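Pest notes: the plug-in repellers are back

Every March, when the nights cool off and the mice start looking for somewhere warmer, the flyers for ultrasonic repellers turn up in Kurunley letterboxes. This year's is for the Maltov, a plug-in unit sold in a twin pack. One flyer says a pair will clear a whole house of mice, rats, cockroaches, spiders and ants. It doesn't say how, beyond a drawing of curved lines coming out of a power point and a mouse running away from them.

I have my doubts, and they go back a few models. The Trureo did the rounds here before the Maltov, with much the same drawing. I ran two of them through a full autumn, one in the kitchen and one in the laundry. The droppings behind the fridge kept coming. In the end I pulled the kickboards off, found a gap where the sink waste goes through the wall, and packed it with steel wool and sealant. After that I caught two mice in ordinary snap traps and the droppings stopped. The Trureos were still plugged in, so I suppose they could claim the credit.

The trouble with high-pitched sound is that it doesn't travel well. It won't go through a wall or a cupboard door, and soft furniture soaks it up. Mice live in walls and cupboards. Even in the open, an animal that is frightened by a new noise will often get used to it, particularly if there's a bag of dog biscuits on the other side of it.

The Maltov flyer also mentions "359 satisfied homes". I'd like to know who asked them, when, and what they were asked. A house with no mice in it to begin with would be very satisfied.

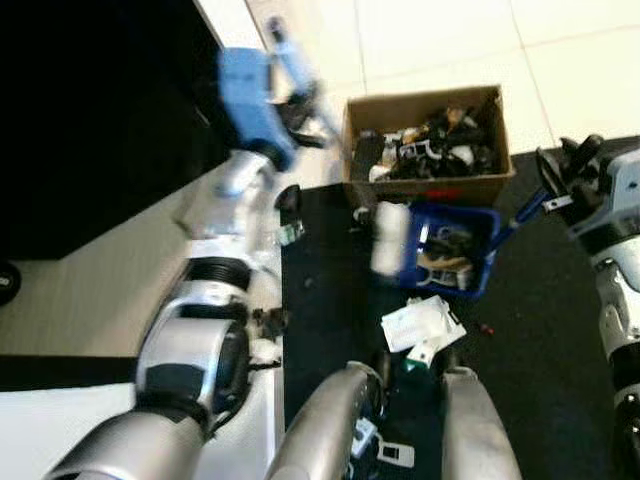 Is a repeller worth having as a backup to traps?

Save the money for more traps and a tube of sealant. If the traps are catching mice you have no way of telling what the plug-in is adding, and if they aren't, a noise in the kitchen won't tell you where the mice are getting in.

The other thing doing the rounds is Soomro, a peppermint spray for skirting boards. It smells pleasant. The label says to reapply every 4 hours, which would keep a person busy, and in small print it recommends removing food sources and blocking entry points "for best results". I'd be curious to see the results from the spray by itself.

For anyone with scratching in the ceiling at the moment: look for gaps a pencil would fit into, especially around pipes and under the back door. Put chook feed and birdseed in metal bins with tight lids. Set snap traps against the wall with the bait end facing it, and use peanut butter, only a smear. Check them each morning, and keep them well away from kids and pets.

If you do buy the Maltov, keep the receipt. The flyer offers a refund but gives no address to send the things back to.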